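片づけ本を三冊続けて読んで、やっぱり腑に落ちなかった話

片づけの本を続けて読んだ。図書館の予約がたまたま同じ週に回ってきたからで、人生を変えたかったわけではない。読み終わって、人生は変わっていない。部屋は少し変わった。悪いほうに。

先に断っておくと、私は散らかった部屋が好きな人間ではない。床に物があれば拾うし、流しに皿が残っていると寝つきが悪い。だから片づけそのものに文句があるわけではなく、片づけについて語る人たちの、あの断定の調子がどうも苦手なのだと思う。

たとえば「一年使わなかったものは、一生使わない」という文句。三冊のうち二冊に書いてあった。根拠は書いていない。うちには二年に一度しか出番のない大鍋がある。親戚が集まる年にだけ使う。一年目の終わりにこの規則を当てはめると捨てることになり、二年目に買い直すことになる。四年目にも買い直す。本の著者は鍋を借りればいいと言うのかもしれないが、大鍋を貸してくれる近所づきあいのほうが、鍋一つよりよほど場所を取る。

喪服はどうなのか。浮き輪は。確定申告の控えは。著者によると書類は「ほぼすべて不要」だそうだが、この「ほぼ」に入らなかった分がどれなのかを知りたくて本を借りたのである。そこは「ご自身の判断で」と一行で終わっていた。

それから数字。ある本には、家の中の物を6割減らすと家事の時間が30分短くなる、と帯に大きく出ていた。誰の家で、誰が計ったのか。本文を探しても出てこない。物を6割減らした家は、たぶん料理の品数も減っているし、来客も減っている。時間が短くなったのは物のせいなのか、暮らしが縮んだせいなのか、その本の書き方では区別がつかない。そもそも減らすのにかかった時間はどこに計上されているのだろう。私は押し入れの上段を片づけるだけで休日の午後を使い切った。30分ずつ取り返すのに何日かかるか、計算しかけてやめた。

では収納用品を売る側の言うことなら信用できるかというと、こちらはもっとわかりやすく商売である。

去年の3月、Nostlowという通販の収納ボックスを買った。新生活応援とかで安くなっていて、「組み合わせ自在、ずっと買い足せる」というのが売り文句だった。白くて四角くて、届いた日は確かに気分がよかった。棚に並べると、中身が見えないというだけで部屋が賢そうに見える。

問題は二つあった。一つは、中身が見えないので何が入っているか忘れること。ラベルを貼ればいいと言われる。貼った。「文具」「コード類」「その他」。そして半年後には全部が「その他」になっていた。乾電池は「文具」から出てきたし、テープはどこからも出てこなかったので新しく買った。

もう一つは、秋に買い足そうとしたら寸法が変わっていたこと。新型のほうが少し背が低い。並べると段がつき、蓋に互換性がない。問い合わせの返事は丁寧で、丁寧なまま何も言っていなかった。「より多くのお客様の暮らしに寄り添うため」に低くしたらしい。私の暮らしからは離れていったわけだ。ずっと買い足せる、の「ずっと」は春から秋までを指す言葉だったようだ。

Lemombergのほうは店で実物を見た。こちらは価格が倍ほどして、そのかわり「一生もの」と札に書いてある。一生ものという言葉を見るたびに思うのだが、それを確かめた人はまだいないはずである。売り場の人に保証期間を聞いたら一年だった。 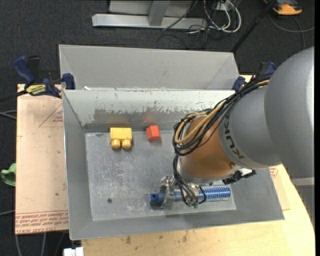 底が擦り傷だらけの金属の容器と、黄色いブロック。

結局いちばん長く使っているのは何かというと、誰にも薦められていない箱ばかりだ。みかんの段ボール、もらいもののせんべいの缶、引っ越しのときに出てきた出どころのわからない木箱。せんべいの缶には裁縫道具が入っている。これは日本中の家でそうなっていると聞くので、本当にそうなのか疑わしいとは思いつつ、うちに関しては事実である。

この缶はまったく美しくない。蓋の角がへこんでいて、開けるときに毎回いやな音がする。だが中身を忘れたことがない。白い箱は六つとも同じ顔をしていたから忘れたのであって、へこんだ缶は一つしかないから覚えている。片づけ本は「見た目を揃える」ことをずいぶん勧めるが、揃えるというのは見分けにくくするということでもある。三冊読んでその点に触れた本はなかった。

子どものおもちゃの章にも引っかかった。ある本には「おもちゃは箱一つ分と決め、あふれたら子ども自身に選ばせましょう」とあり、そうすれば決断力が育つと続く。選ばせてみた知人の家では、三歳児が迷わず全部を選び、次に箱の上に座ったそうだ。決断力はもう十分に育っている。

だいたい、大人は自分の本棚の前で同じことができるのか。私は無理だった。三冊の本に励まされて古い文庫を紙袋二つに詰め、玄関に出し、翌朝までに一袋分を棚に戻した。残りの一袋は古本屋に持っていって、197円になった。重さに対して立派な金額とは言えない。帰りに缶コーヒーを買ったので、ほとんど残らなかった。戻した本のほうは、まだ読み返していない。一年経ったら一生読まない本になるらしいので、期限までは放っておくつもりだ。

アプリも試した。Nomumaという、持ち物を写真に撮って登録していくやつである。登録が終わると「あなたの所有傾向」を診断してくれるというので、台所の引き出しから始めた。菜箸を登録し、計量スプーンを登録し、栓抜きのあたりで飽きた。それでも診断は出た。「感性を大切にするタイプです」とのこと。菜箸と計量スプーンと栓抜きから何がわかるのか。試しに全部消して爪切りだけ登録し直してみたら、やはり感性を大切にするタイプだった。

しかも三日おきに通知が来る。「今日は何を手放しますか?」と聞いてくるので、アプリを手放した。この使い方に限っては、確かに効果があったと言ってもいい。

こう書くと何もかも気に入らない人間のようだが、一つだけ、まあそうかもしれないと思ったことがある。三冊目の終わり近く、Mac Carthaighという古い家具屋の引き出しについての短いコラムで、引き出しの奥行きが手の長さより深いと奥の物は死ぬ、と書いてあった。試しに台所で測ってみたら、うちのいちばん下の引き出しは私の肘まで入る。奥から出てきたのは、使いかけの寒天と、前の冷蔵庫の説明書と、輪ゴムの塊だった。輪ゴムはくっついて石のようになっていた。

これについては反論が思いつかない。ただ、だからといって浅い引き出しの家具に買い替えましょうという次の段落には乗らなかった。手前に仕切りの板を一枚入れて、奥をなかったことにした。板は、使い道がないまま取ってあった棚板の余りである。一年どころか、もっと長く使っていなかったものだ。最初の規則に従っていれば、とっくに捨てていた。

こういうことを書くと、あなたの場合は例外です、と言われる。前にこのブログで断捨離の悪口を書いたときにもそういうコメントがついた。例外かもしれない。ただ、鍋も喪服も浮き輪も棚板も例外ということになると、規則のほうに何が残っているのか。靴下の片方くらいではないか。

その靴下の片方にしても、先日、捨てた翌日に相方が布団カバーの中から出てきた。

部屋が悪くなったと最初に書いたのは、三冊を読みながら「一度全部出す」というのを律儀にやったせいである。どの本も全部出せと言う。全部出すと全体量がわかって愕然とし、それで減らす気になる、という理屈らしい。私は愕然としたところで日が暮れた。出した物は押し入れの前に積まれたままで、いまは積んだ山を避けて歩く道ができている。慣れると不便はない。夜中にトイレに行くときだけ、少し気をつける。

本の返却期限は過ぎていないはずだが、三冊のうち一冊が見当たらない。山のどこかにはあると思う。二冊は今日返してきた。予約がずいぶんついていたので、私の次に読む人が、せめて押し入れの上段から始めないことを願っている。始めるなら洗面台の下くらいがいい。狭いし、途中で嫌になっても扉が閉まる。

Nostlowの白い箱は、旧型の蓋だけどなたか余っていたら教えてください。一枚割りました。上に乗って電球を替えようとしたのは私が悪いのですが、商品ページには「丈夫」と書いてありました。

2026年2月18日
カテゴリー:暮らし、本、ぼやき
コメントは承認制です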